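About Plaltley School

Plaltley School is an independent day school for students in the elementary and middle grades. It was founded by a group of families who wanted a small school with long lessons, a strong library, and daily time outdoors. The school is governed by a board of trustees and is open to students of all faiths and backgrounds.

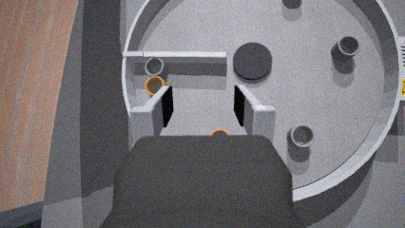

Reading time: 6 minutes

Our Mission

The school exists to give each student a sound general education and the habits of work that support it. Students read whole books, write by hand and at a keyboard, learn mathematics in a steady sequence, and study history and science every year. Music and a second language are required at all grade levels.

We ask students to be prompt, to speak courteously, and to finish what they begin. These expectations are set out in the Family Handbook, which parents and guardians sign at enrollment.

Our History

Plaltley opened in rented rooms above the Fröhlich bakery on Birkedura Street, with two teachers and a single mixed-age class. The school moved to its present building after the former grain exchange became available for lease, and later purchased the property outright. The main hall keeps its original floor and the exchange clock, which is wound each morning before the first bell.

The Alanetti Wing was added when enrollment outgrew the main building. It houses the library, the music rooms, and the upper-grade classrooms. The reading room on its second floor is open to families until 5:30 p.m. on school days.

Leadership

Zhenhua Yu has served as Head of School since the opening of the Alanetti Wing. Before coming to Plaltley, Dr. Yu taught middle school mathematics and directed a teacher training program. The Head of School is responsible for the academic program, faculty appointments, and the general welfare of students.

Idrisa Gachanja is Director of Admissions and Family Relations. Mr. Gachanja meets with every applicant family and oversees the tuition assistance program. Questions about school visits, transfer records, and mid-year entry should be addressed to his office.

The School Day

Doors open at 7:45 a.m. and classes begin at 8:15. Morning lessons are given to reading, writing, and mathematics. Students eat lunch with their homeroom teachers, and all grades have outdoor recess except in severe weather. Dismissal is at 3:10 p.m., with supervised study available afterward for families who request it.
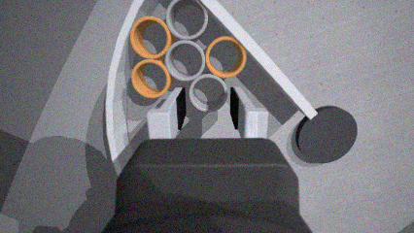 Admissions

Applications are accepted beginning in November for the following school year. Applicants submit a records release, a teacher recommendation, and a short family statement, and spend a morning visiting classes. Decisions are sent by mail.

Tuition assistance is awarded on the basis of need. Families seeking assistance should submit the financial form with the application. A request for assistance has no bearing on the admission decision.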